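About Wunitz

We write about shares for people who never planned to be interested in them. Maybe you were given a few by a grandparent, or your workplace has a savings scheme, or you opened an account one evening and then wondered what on earth you had done. Welcome, you're in good company!

Wunitz started as a newsletter sent out from a spare room in Cairns, and the first issue went to 20 readers (most of them related to us). There are 8 of us now and we still love the same thing: picking up a company's annual report, reading it right to the end, and telling you in everyday words what it says about debts, dividends and the year ahead.
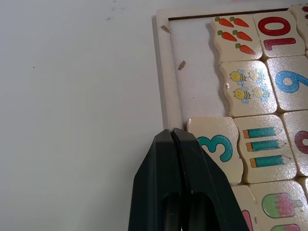
Carrots, bees and numbers on a wooden puzzle.

Our longer pieces come out every month. Last August we spent weeks on Prititz, the packaging group, and its rights issue, and the letters that came back were a joy – sharp, funny and full of questions we hadn't thought to ask. We also run Zedivis, our free practice portfolio, where you start with 1000 pretend pounds and can make all your mistakes in peace.

We don't tell anyone what to buy, and we don't take money from the companies we cover. Members of the team who own a share say so at the top of the article.

New readers usually begin with the Start Here pages. If something in them is muddled, please write and tell us, as we read every message and we do go back and fix things.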